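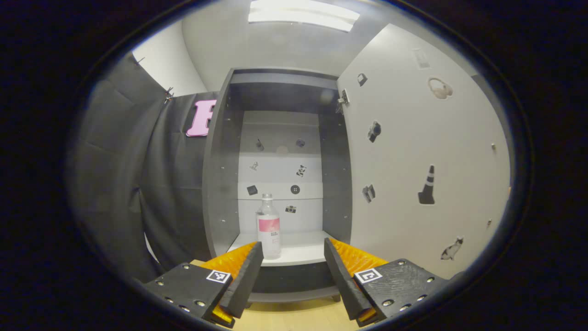 The Orlow Open Cabinet, tall version

Dark gray sides, white inside, no doors

I've been selling secondhand and small-batch storage out of the shop in Rokbridge long enough to have opinions about shelving, and most of my opinions are complaints. Shelves that bow. Doors that never hang straight again after one move. Backs made of something like cereal box that pop out the first time you shove a stack of books in. So when Golnar Nazari first brought me an Orlow to look at, I walked around it poking things for a good while before I said anything nice.

I'm going to say nice things now, so be warned.

What it is

The Orlow is an open cabinet. You get two thick side panels in dark gray, a dark top, a dark base, and everything you put in it sits against a white back. I love the white back! I put a dark-backed cabinet in my hallway years ago and I spent that whole winter fishing around for gloves I couldn't see. With a pale back and pale shelves you can find a black glove, a dark jar, the little screwdriver that everybody in the house denies using.

The sides are the part people touch first in the shop. They feel like proper furniture, nice and chunky, and they make the whole thing look more serious than the price would suggest. Gilles Royer makes them for us at his place on the other side of the river, and he's fussy about edges (good, so am I).

The pin holes

Down the inside of each side panel there's a vertical run of small metal pin holes. The shelves rest on pins, the pins go in the holes, and you move a shelf by lifting it off, moving the pins and setting it back down. That's the entire system. You don't need a tool for it.

Please do check that your pins are level before you put the shelf back. I have skipped a hole on one side more times than I'd like to admit, and you don't always notice until a can of something rolls to the end. Start from the bottom hole and count up, on both sides, out loud if you have to.

The holes being lined with metal is one of my favorite things about it. I've had cabinets where the bare holes got wider and wider each time I moved a shelf, until the pins just sort of hung there. I rearrange my own cabinet every October when the jam jars come in and again when the jam's gone, and the pins still go in with a bit of a push, the way they should.

The bottom compartment

Here's where I get chatty, sorry. The lowest compartment has a white floor just like the shelves, and it sits up on a dark plinth, so the things you keep down there aren't on the ground. You can run a broom along the front without knocking over your bottles. The plinth is the same dark family as the sides and it takes scuffs from shoes very well – mine has had plenty and I mostly can't find them.

People always ask me what goes at the bottom. Tall bottles! Cleaning stuff, cooking oil, syrup, distilled water for the iron, whatever you buy in a bottle that won't fit under a normal shelf. Leave the shelf above it a couple of holes higher than you think you need, so you can get your hand around the neck and lift without tipping. If you have little kids or a nosy dog, then obviously the cleaning stuff goes way up top and the bottom gets the toys. There are no doors on this one and there's no way to add a lock, so have a think about that before you order.

There's a bit of a gap under the plinth too. It keeps the base off the floor if you mop, and it eats small things. I keep a ruler on the top shelf for getting them back.

Stickers, and why I'm not sorry

I decorate the backs. I started with the one in the shop and people kept asking if it came that way, so now you can have it done. The stickers are small ones, mostly black and white, spread out over the white back so that each compartment gets a little something and none of them looks busy. Animals, little figures, odd shapes. Gilles thinks it's silly. Golnar has asked for extra.

If you're a plain cabinet person, order it plain and it'll come plain. If you want to do your own, go ahead, the back is smooth enough for any ordinary paper or vinyl sticker. Two tips from someone who's peeled off a lot of them: put them higher in the compartment than feels natural, or they'll end up hidden behind your stuff, and warm them with a hair dryer before you take them off. A drop of cooking oil on a rag gets rid of the gummy leftovers. Wipe with soapy water afterward or you'll have a shiny patch.

Putting it together

It comes flat. Set aside an evening and get a second person for the part where you stand it up (you can build it on your own, I have, but lifting it alone was a dumb idea and my back let me know). Build it lying down on a rug or a flattened box, front side to the floor. The back goes on before you raise it, and you want the corners square at that point, so measure corner to corner both ways and nudge it until the numbers match. Then tighten everything. Then stand it up and put in the shelves.

Fix it to the wall. There's a strap in the bag with the pins and it needs to go into a stud or a proper anchor. I know it feels steady without. Do it anyway, and especially do it if you're going to load the top more than the bottom.

If your floor is as crooked as mine, slide thin shims under the plinth at the low side. Folded cardboard will do for a week while you remember to buy real ones.

Looking after it

Damp cloth, dry cloth. The white parts will show coffee rings and the gray parts will show dust, so between the two of them you'll always have something to wipe. No scouring pads on the white, please. For bottles that dribble, I put a cut piece of shelf liner underneath, the thin see-through kind, and swap it when it gets grubby. Oil bottles are the worst for this. Syrup is a close second.

I wouldn't put it in a bathroom with a shower. A kitchen, a hallway, a workroom, a classroom, a laundry corner with a window – all fine, and I've delivered to every one of those.

How it compares

We also carry the Gruvel, and I get asked about the two of them constantly. The Gruvel is lower and wider, it has doors, and its shelves are fixed. It's a good sideboard and if you want to hide your mess, buy that one. The Orlow is for people who want to see what they've got and who change their minds about where it goes. I have both at home. The Gruvel holds tablecloths and the good plates, and I open it at holidays. The Orlow I'm in and out of all day.

There's a Chatzigeorgiou rail that hooks over the top edge of the Gruvel for hanging towels and such. It doesn't fit the Orlow. The top's too thick. I've tried it with force and I've tried it with pliers and now I've got a bent rail.

Ordering

The Orlow is 2,810 in our shop currency at the moment, delivered and carried up as far as your door, with the strap and the pins in the box. Extra shelves are 100 each and are cut to the same size as the ones you already have, so you can add them later whenever you run out of room. You will run out of room. A bag of spare pins is 9, and I'd get one, as they're small and they love a vacuum cleaner.

We build them in small runs, so there may be a wait. I'll write and tell you how long before I take any money. Dark gray is the only color for the outside and white is the only color for the inside. I did ask Gilles about a green one. He said he'd think about it, in the voice that means no.

If you'd like to see one first, come by the shop in the morning, when it's quiet and I've got time to pull the shelves out and let you move the pins around yourself. Bring the tallest bottle you own and we'll find the right hole for the shelf. Ring the bell if I'm in the back, it sticks a little, so give it a good push.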